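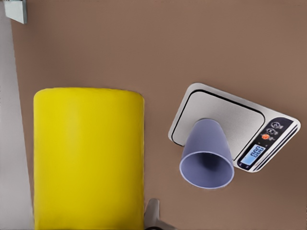 **Gripper notebook, Saturday, started 9:30**

Sim bench, both finger sets, same arm. Silvana got the Bruvent finger model loading cleanly last night (collision meshes and all), so I finally get to run it against the Nazari fingers we've been living with since January. I've been looking forward to this all week!

Setup for whoever reads this later: brown tabletop scene, yellow cylinder, kitchen scale, lavender cup. Cylinder mass and friction are as in Kelly's config and I haven't touched them. Controller is the Cudport stack with the impedance gains from the last merge. I'm driving it from scripted grasp poses, no learned policy anywhere, so differences between runs ought to come from the fingers and the gains.

**Order of work**

1. Approach only, no closing. Check clearance beside the cylinder.
2. Close and hold, stiff gains.
3. Close and hold, soft gains.
4. Cup, if there's time.

**Approach**

The cylinder is fat, and that's the whole challenge. With the Nazari fingers I had to open to the limit and come in dead level, and even then one finger would brush the side on the way past. The Bruvent ones taper toward the tip, and that taper buys a surprising amount of room. First approach went in without a contact event. Ran it again with the yaw off by 2 degrees on purpose and it still slid past. Lovely.

Wrist view is better too. I can see where the finger sits against the curve of the cylinder, which I never really could before, and it makes hand-tuning the grasp pose so much quicker. 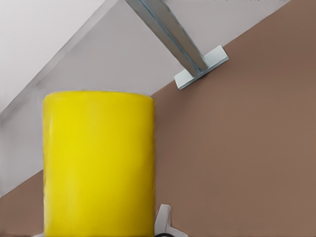

*Wrist view, finger alongside the cylinder.*

One gripe about that view: the cylinder eats a huge part of it. Once we're in close there isn't much left to localize on besides table, wall and that gray bar with the plate. Mervyn's edge tracker uses the line between table and wall, and I think it copes only as long as the cylinder doesn't cover too much of it. I'd like to try moving the camera out along the wrist. Gleice has a mount file with an adjustable offset, so that's a small change (famous last words).

**Close and hold, stiff gains**

Good and bad. Contact is crisp, force climbs quickly, the hold is solid. But there's a buzz in the finger joint after contact that I can see plainly in the log, a little sawtooth that won't settle. Nazari had the same thing, so I'm not blaming the fingers. Took the closing speed down to 70 percent and the sawtooth shrank a lot. It didn't go away.

Tried doubling the sim substeps as well. Smaller again, and painfully slow to run. My money is on contact stiffness fighting the joint gain. Rogério, you went through this on the Wallness job, could you have a look at the trace? It's in the shared folder under stiff_hold, the last run.

**Close and hold, soft gains**

So much nicer! Fingers settle onto the curve, no buzz worth mentioning, and the cylinder stays upright. I did 3 lifts in a row from the same pose and all of them held to the top. The price is a slow sag during the lift, where the cylinder creeps down a bit in the grip and then stops. Bumping the friction in the finger pad would hide it, but I'd want a real pad measurement before I start editing that number.

Nazari with the same soft gains: the creep doesn't stop, and I lost the cylinder on the first lift. I'll rerun it with a fresh pose before calling that a fair comparison, as I was reusing the Bruvent pose and the pad sits lower on the Nazari finger.

**Cup**

Only got as far as looking at it. From overhead, a tipped cup on the scale with its mouth hanging over the edge is a fun grasp problem, with the wide end free and the narrow end back on the platform. I'd go for the rim with one finger inside. Kelly would rather pinch across the body. Both are easy to script, so let's do both and compare.

Also, the scale display reads zero with the cup on it. Need to check whether the readout is hooked up to anything in this scene or is just a texture. If we can get it live it would make a very cheap contact check for place tasks.

**Next**

- Nazari rerun, own grasp pose, soft gains
- gains halfway between stiff and soft, see where the buzz starts
- camera offset with Gleice's mount
- ask Silvana where the pad friction value came from
- cup, rim grasp and body pinch

Leaving the Bruvent set loaded on the bench config. If you need Nazari back, swap the finger include at the top of the scene file and restart the controller, otherwise it keeps the old joint limits and you'll get a very confusing morning.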